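4 Textilien vorbereiten und falten

Dieses Kapitel beschreibt, wie Sie Hemden, Hosen, Tücher und Stoffzuschnitte für die Fächer des Wäscheschranks Caldeira vorbereiten. Der Schrank muss vollständig montiert und an der Wand befestigt sein (siehe Kapitel 2). Die Einlegeböden müssen eingerastet sein (siehe Kapitel 3).

4.1 Was Sie brauchen

Eine ebene, saubere Fläche, mindestens so breit wie das größte Wäschestück
Die Faltschablone Natia (liegt dem Schrank bei)
2 Fachteiler Plesix
Etiketten und einen weichen Bleistift

Hinweis: Die Schablone hat eine glatte und eine genoppte Seite. Die genoppte Seite liegt immer auf dem Tisch.

4.2 Wäsche sortieren

1. Leeren Sie den Korb vollständig aus.
2. Trennen Sie Oberbekleidung, Tischwäsche und lose Stoffstücke.
3. Legen Sie Stücke mit feuchten Säumen oder Taschen beiseite und lassen Sie sie nachtrocknen.
4. Schließen Sie Reißverschlüsse und Knöpfe. Offene Haken hinterlassen Zugfäden in benachbarten Stücken.
5. Leeren Sie alle Taschen.

Vorsicht: Legen Sie keine feuchten Textilien in den Schrank. Die Rückwand ist nicht belüftet. Es können Stockflecken entstehen, die sich nicht mehr auswaschen lassen.

4.3 Zerknüllte Stücke öffnen

Dünne Stoffe kommen oft als Knäuel aus dem Trockner. Ziehen Sie nicht an einer beliebigen Stelle, sondern suchen Sie zuerst eine Kante.

1. Legen Sie das Knäuel in die Mitte der Arbeitsfläche.
2. Fassen Sie eine obenliegende Falte und heben Sie sie leicht an, bis sich die Lagen darunter lösen.
3. Tasten Sie von dort aus nach einem Saum oder einer Webkante.
4. Folgen Sie der Kante bis zur nächsten Ecke und halten Sie diese fest.
5. Suchen Sie die zweite Ecke derselben Seite.
6. Schütteln Sie das Stück einmal kräftig aus und legen Sie es flach ab. 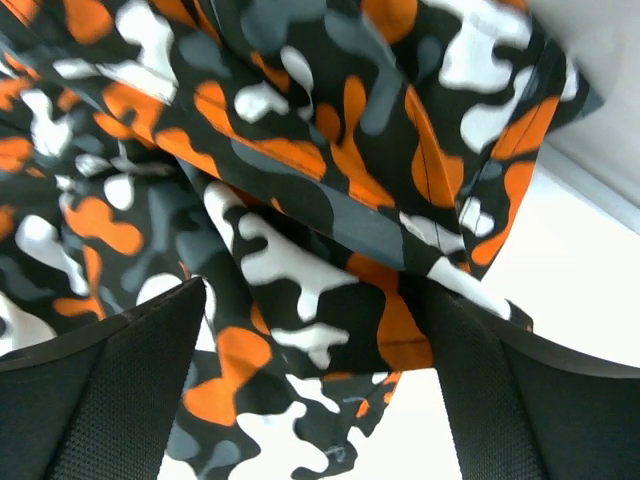
Gemusterte Stoffe verlangen beim Ausbreiten mehr Aufmerksamkeit als einfarbige. Bei Streifen und Karos zeigt der Verlauf der Linien sofort, ob das Stück gerade liegt. Ein Tarnmuster gibt diese Hilfe nicht: Auf dem schwarzen Grund verteilen sich orangefarbene, weiße und schiefergraue Flecken ohne erkennbare Richtung, und eine Falte, die mitten durch einen Fleck läuft, wird leicht übersehen. Richten Sie solche Stoffe deshalb nur nach Saum und Nähten aus. Streichen Sie mit der flachen Hand von der Mitte nach außen und prüfen Sie mit den Fingern, ob noch eine doppelte Lage zu spüren ist. Auf schwarzen Stellen hilft seitliches Licht, etwa von einer Tischlampe.

Hinweis: Bei bedruckten Stoffen ist die linke Seite oft blasser als die rechte. Wenn beide Seiten gleich aussehen, orientieren Sie sich an der Saumzugabe oder am Pflegeetikett.

4.4 Mit der Schablone falten

1. Legen Sie das Stück mit der rechten Seite nach unten auf die Arbeitsfläche.
2. Legen Sie die Schablone mittig auf. Bei Hemden schließt die Oberkante mit dem Kragenansatz ab.
3. Schlagen Sie die linke Seite über die Schablone, danach die rechte.
4. Legen Sie Ärmel parallel zur Außenkante nach unten.
5. Ziehen Sie die Schablone nach unten heraus.
6. Falten Sie das Stück von unten 2-mal nach oben.
7. Drehen Sie es um und streichen Sie die Vorderseite glatt.

Lose Stoffstücke ohne feste Form falten Sie zuerst längs zur Hälfte, Webkante auf Webkante. Fahren Sie dann mit Schritt 2 fort. Ausgefranste Schnittkanten kommen nach innen.

Vorsicht: Bügeln Sie nicht über der Schablone. Der Kunststoff verformt sich bei Hitze.

4.5 Fächer einräumen

1. Setzen Sie die Fachteiler in die Nuten des Einlegebodens, bis sie hörbar einrasten.
2. Stapeln Sie gleichartige Stücke mit der geschlossenen Faltkante nach vorn.
3. Halten Sie eine Stapelhöhe von höchstens 30 cm ein.
4. Legen Sie schwere Stücke in die unteren Fächer.
5. Beschriften Sie das Etikett und schieben Sie es in die Leiste an der Vorderkante.

Hinweis: Dunkle, neue Stoffe können in den ersten Wochen abfärben. Legen Sie ein Blatt säurefreies Papier zwischen diese und helle Stücke.

4.6 Wenn etwas nicht passt

Der Stapel kippt nach vorn: Die Stücke sind unterschiedlich breit gefaltet. Mit der Schablone neu falten.

Der Fachteiler rastet nicht ein: Nut auf Fusseln prüfen und mit einem trockenen Pinsel reinigen.

Der Stoff rutscht auf der Schablone: Die Schablone liegt falsch herum. Umdrehen.

Ersatzteile für die Schränke der Reihe Caldeira liefert Drandano über den Fachhandel.

Text: Nerea Gallardo
Fachliche Durchsicht: Dilruba Mridha
Stand: Mai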